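Fledell 12 adds marker-based pose recovery for two-handed recordings

Standorberg has released version 12 of Fledell, its toolkit for turning hand-held gripper recordings into training data for manipulation policies. The main change is a new pose estimator that solves for both grippers jointly, using the fiducial markers carried on the tools along with the wrist and head camera streams.

Earlier versions tracked each gripper on its own and aligned the two paths afterwards. Small timing errors between the streams then showed up as drift in the distance between the hands, and a policy trained on such data tended to close too early or too late. The new estimator treats the relative pose as a variable in its own right. When one gripper's camera sees the marker on the other, that sighting enters the solver as a direct constraint.
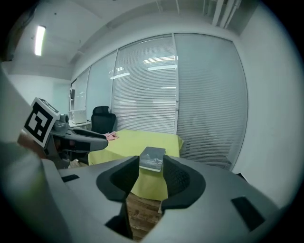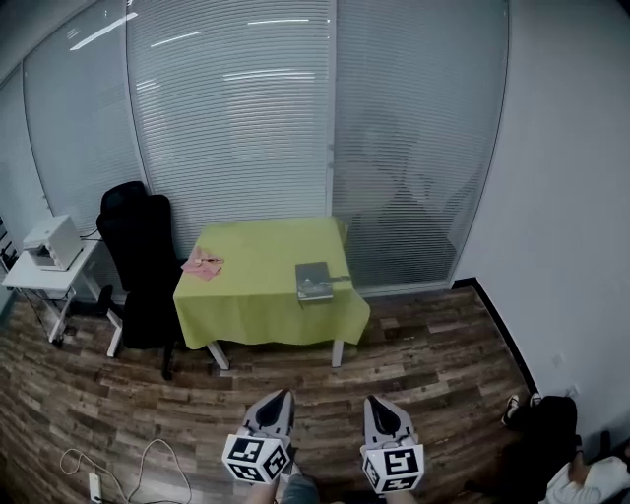
Wrist view and head view, tabletop task with a book and a pink cloth.

Glass walls and blinds remain a known source of trouble. Reflected ceiling lights move with the viewer, and feature matching can lock on to them as if they were fixed points. Fledell now runs a consistency check and drops features whose motion disagrees with the marker solution. The check is on by default and can be tuned per recording site.

Standorberg ran the release against a test set of 3845 episodes. The old pipeline rejected 636 of them for lost tracking; the new one rejects 77. Most of the remaining failures involve long stretches in which no camera sees a marker — reaching under a table, for instance.

Processing is slower, as the joint solve can't be split by hand. The planner export format is unchanged, so existing Dumau configurations will load without edits. Users of the older Espinoza calibration files need to convert them first with the bundled script. A patch for marker cubes with worn or scratched faces is planned for August.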